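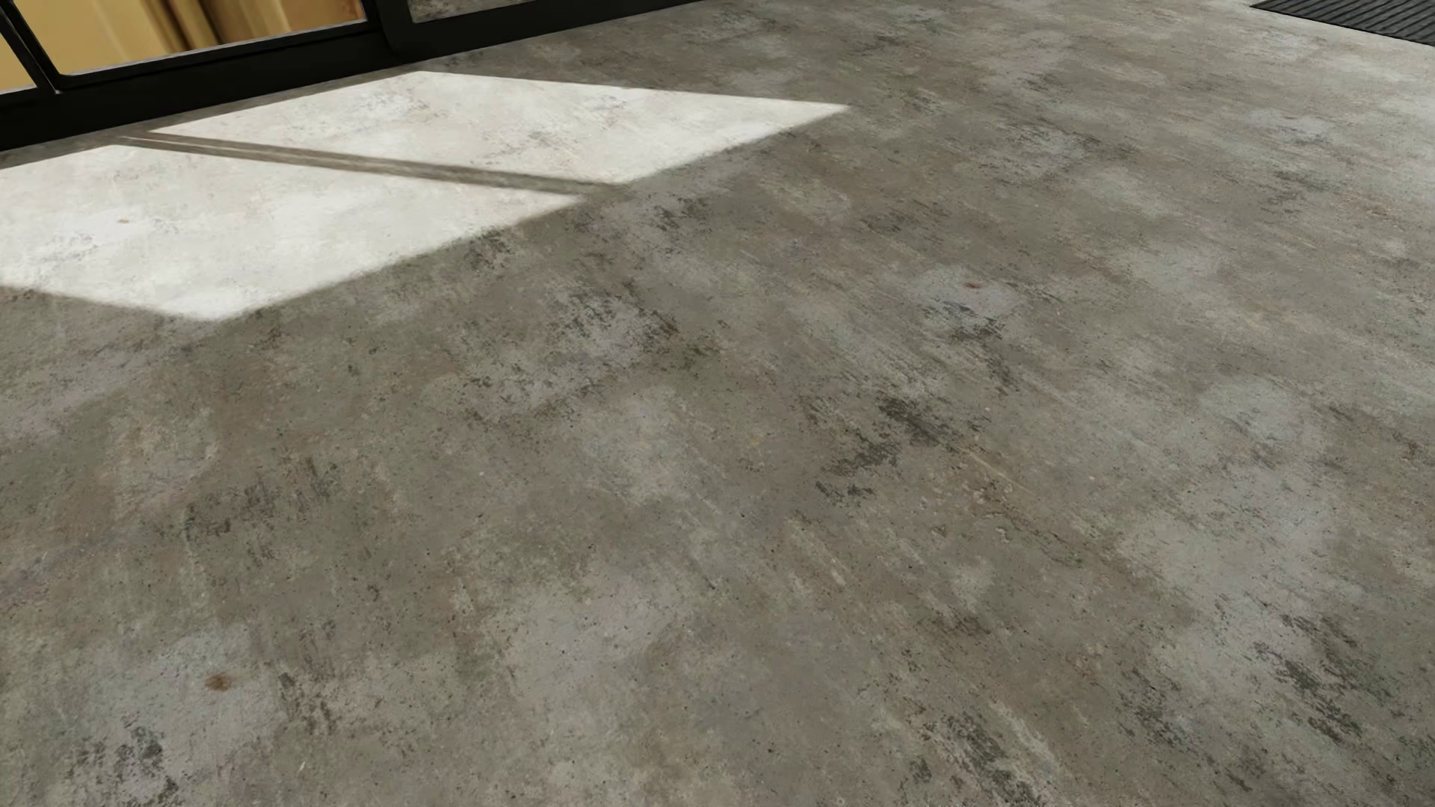
1. Floor and walkways: OK, with a note. Since Wisotau put the Nusteo unit on evening rounds, I walk this part myself at 3, when the sun is in. Bright patches right by the glass like these make scuffs hard to judge, so I check the shaded concrete too. Dark marks logged, mat edge still to check!

2. Lounge: needs a decision.

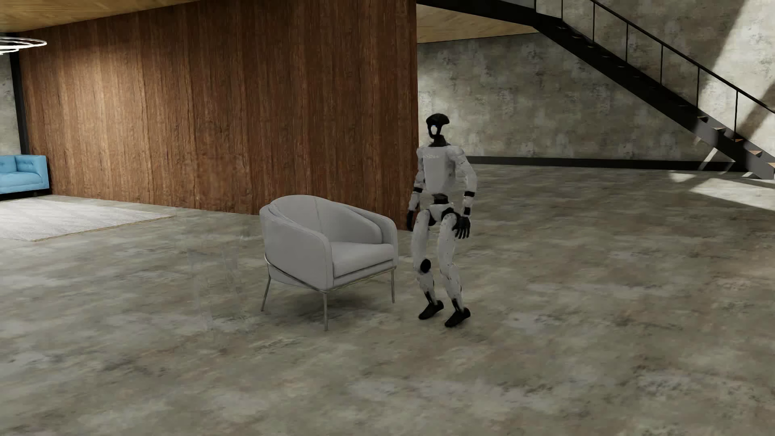
I used to carry everything through here (my back says thanks), and now I mostly plan routes. I'd like more room between the robot and the gray armchair, please – Krum Vasić, can we talk?

Related
Hamel stair check
Callurora handover notes

We use cookies. OK
Contact | Back to top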